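Irnthorpe Allotment and Garden Society
Minutes of the winter meeting

Present: Vendula Kuruc (chair), Musa Fashola, Oľga Kadlec, Vratislav Krajčí, Anežka Šimko (minutes). Cadwaladr, the chair's terrier, attended throughout and was not recorded as voting.

1. Minutes of the last meeting
Approved after Mr. Krajčí asked that "shouted" be changed to "remarked." Ms. Kadlec asked that it be changed back. The chair ruled for "remarked, loudly."

2. Water
The new standpipe by the lower gate is still not connected. Mr. Fashola has phoned the contractor, Furar, six times and now knows the hold music well enough to hum it, which he did. Furar's latest position is that the work is "scheduled." Asked for a date, they offered May. The meeting agreed to write a letter. Mr. Krajčí offered to draft it and was thanked, and Ms. Kadlec will draft it. 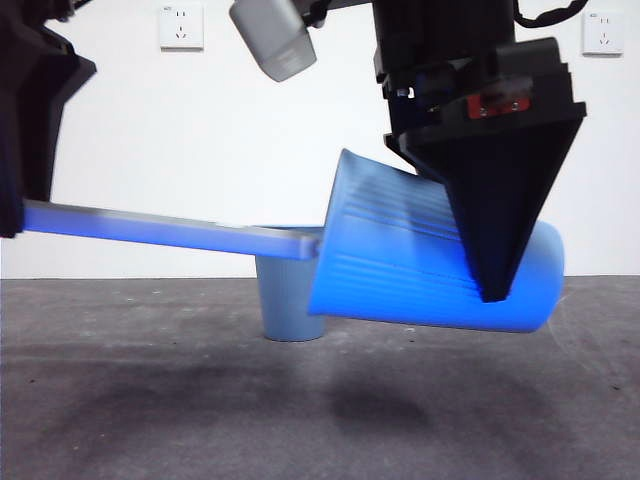

Plot holders are reminded that the upper tap is shared and that leaving a hose running overnight does not count as a watering system. The bill for last season was some 2,000 gallons over the allowance. Plot 19 said nothing at this point, at length.

3. Compost
The bay marked GREEN WASTE has again received a mattress. Ms. Kadlec proposed a larger sign. Mr. Fashola pointed out that the present sign is already larger than the mattress. Left on the table.

4. Seed order
The order goes to Tramitz as usual. Members wanting the early potatoes should put their names on the sheet in the shed, in handwriting that can be read by someone else. Last year's entry for "2 leeks (or lots)" was filled as two leeks, and the society considers the matter closed.

5. Boundary hedge
Mr. Krajčí reported that the hedge between his plot and the path is exactly where it has always been. Ms. Kadlec reported that it is not. A tape measure was produced. The two parties could not agree on which end to start from, and the chair moved on to item 6.

6. Any other business
The shed key is missing. Whoever has it is asked to return it to the shed, or, as Ms. Šimko noted, to somewhere outside the shed.

The meeting closed when Cadwaladr found the biscuits. 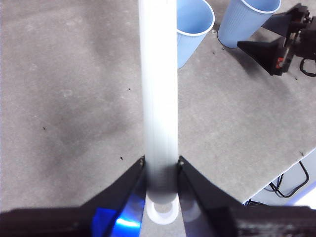 Irnthorpe, January 10, 2026

Corrections to these minutes should reach Ms. Šimko in writing before the next meeting. Corrections to the character of other members will not be circulated.

3 comments | 1 share

Contact the secretary | © Irnthorpe Allotment and Garden Society | Back to top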